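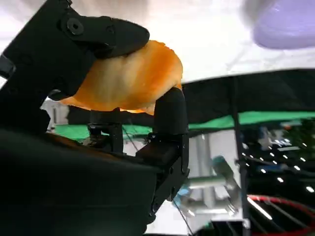 An orange chip between the fingers, from the wrist camera.

Frequently asked questions about the chip recordings

I get a lot of email about the chip recordings, and most of it asks the same handful of things, so I finally sat down and wrote the answers out. I run the recording sessions at our Molville workshop. Harish Vashisht does the training side, and where a question was really his I went and bothered him for an answer.

Last updated September 2, 2026.

Why potato chips?

They're cheap, they break, and every single one has a different shape. If you practice on wooden blocks all day, the arm learns that squeezing harder is always a fine idea. A chip won't let you get away with that. Also, the curl on a big one means there's no obvious place to put your fingers, so the person driving has to look at it and make a decision, and those decisions are what we want to collect. We did try crackers for a while (flat, boring) and dried seaweed (stuck to everything, please don't).

What counts as one example?

One chip, one pick, one place. The recording starts with the gripper open and above the tray and ends when the fingers have let go and backed off. We save the wrist video, the joint positions, how far the fingers are open, and a one-line note from whoever was driving. If you pick up two chips at once, finish the move anyway and put "double" in the note. Harish likes having those.

How many do you have?

We passed 3,000 kept examples in July. The number of chips we've gone through is a lot bigger and I'd prefer not to work it out.

Do I need any experience to drive the arm?

Nope! You need a steady hand and some patience. You hold a small controller, move it, and the arm moves the same way. Squeezing the trigger closes the fingers. Most people get the hang of it within their first session, and the people who play a lot of video games are not always the best at it, which surprised me. Fitriani Lau had never touched the thing before she came in, and her recordings are the ones I show new drivers now. She goes slowly and she doesn't fidget.

How do you want me to hold the chip?

Come at it from two sides, with one finger resting on the top edge and the other under the opposite side. Look at the picture at the top of this page for the general idea. It doesn't have to match exactly, and I'd be unhappy if everybody's did. Long curled ones can be taken across the bend or along it. Just don't pinch the thin tip, please. It nearly always snaps there.

What if it breaks?

Keep recording. Put down whatever's still in the fingers, end the example as usual, and write "broke" in the note. Don't delete it! I know it's tempting. We had a whole batch early on where everyone had quietly thrown out their broken ones, and the model trained on it squeezed like it was cracking walnuts. It had hardly seen what going too far looked like. Broken examples get their own tag now and Harish decides how many go into each training run.

Can I redo one I don't like?

Sure, but record it as a new example and leave the old one alone. The only recordings we throw away are ones where the camera dropped out, somebody's hand got into the work area, or the driver stopped halfway to answer the phone.

How long is a session?

Two hours with a break in the middle. People get sloppy after that, and you can see it in the data: the approaches get faster and the corrections get bigger. If your eyes are tired before then, say so and stop. I'd much rather have half a session of good stuff.

Why is the camera on the wrist?

It goes where the fingers go, so you get a close look at the contact no matter where the arm is. You also get a lot of gripper. In many views the black body of it takes up a good part of the picture, and people ask if that's a mistake. It isn't. The model needs to know where its own fingers are compared with the chip, and the easiest way is to let it see them. We have a second camera looking down from above for the bigger moves, and those files sit in their own folder with matching numbers.

The chip is glowing and the gripper is nearly black. Shouldn't you fix the lighting?

We talk about this one a lot. The light comes strongly from above, so when a chip is lifted up against a white background, the thin parts let the light through and the gripper goes dark. I used to fuss with the exposure between takes. Then Harish asked me to quit it, partly because changing the settings mid-session made a mess of his color checks, and partly because he wants some variety in there. So now we pick a setting at the start of a session, write it on the sheet, and leave it until the end. Different sessions get different settings. If it looks a little ugly to you on the screen, carry on.

Do you clean up the background first?

No. Cables, little lights, bits of metal frame, it all stays. We move things between sessions on purpose, so the arm doesn't learn that chips only exist in front of one particular shelf. The one rule is nothing loose where the arm can reach it.

What do you do about crumbs and grease?

Wipe the fingertips every 8 examples with a dry cloth. Not a wet one, since moisture makes the chips go soft and they start behaving like something else altogether. Seasoning dust does build up on the fingers and changes the grip, and we'd like a bit of that in the data too, which is why it's every 8 and not every time. Sweep the tray at the break. And check the camera window while you're there.

Which chips do you buy?

Whatever the store has, in a few different thicknesses. We want uneven ones with odd curls and color patches, so the stackable kind that are all the same shape are only used for warmups. Open a fresh bag for each session and put the opening time on the sheet. Chips from yesterday's bag go in the stale bin, and that's a separate folder (they bend before they break, it's kind of fun to watch).

Can I eat them?

From the bag, yes. From the tray, no.

What software do you use?

Recording and playback run on Cluviment, which is our own little program and looks like it. Press the big button to start, press it again to stop, type your note, hit save. If it hangs on saving, wait a full minute before you do anything drastic. The older sessions were recorded in Krishnan, and we've converted nearly all of them. If you find a file that ends in .kr, send me its name and I'll put it through the converter.

How does the training work, in plain words?

I asked Harish for the short version. The model gets a picture and the position of the arm and has to guess what the driver did next. It guesses, gets compared with the real thing, adjusts, and goes again, many, many times. Nobody types in a rule like "be gentle with chips." If gentle is in the recordings, there's a decent chance it'll pick that up. If hesitating is in the recordings it'll pick that up too, so please think about where you're going before you press start.

Is it any good yet?

It's getting there. It does well on medium chips lying with the curl facing up. Face down, it tends to nudge them across the tray. Very thin ones are still a coin toss. We run a check with 5 fresh chips after each training run, and I'll put the results up on a page of their own once I've got them into a shape other people can read.

Will you be doing other foods?

Parnier, our second bench, is getting set up for soft things. Slices of bread first, then maybe tortillas. Same kind of sessions, different fingers.

Can I use the recordings for my own project?

For classes and research, yes, just write to me and tell me which folders you're after. The full set is big, so most people start with the sample folder. Please keep the driver notes with the videos if you pass them along to anybody else.

How do I sign up for a session?

Email me with a couple of dates that work. Wear sleeves that don't dangle, and tell me if you're left-handed so I can swap the controller over before you get here.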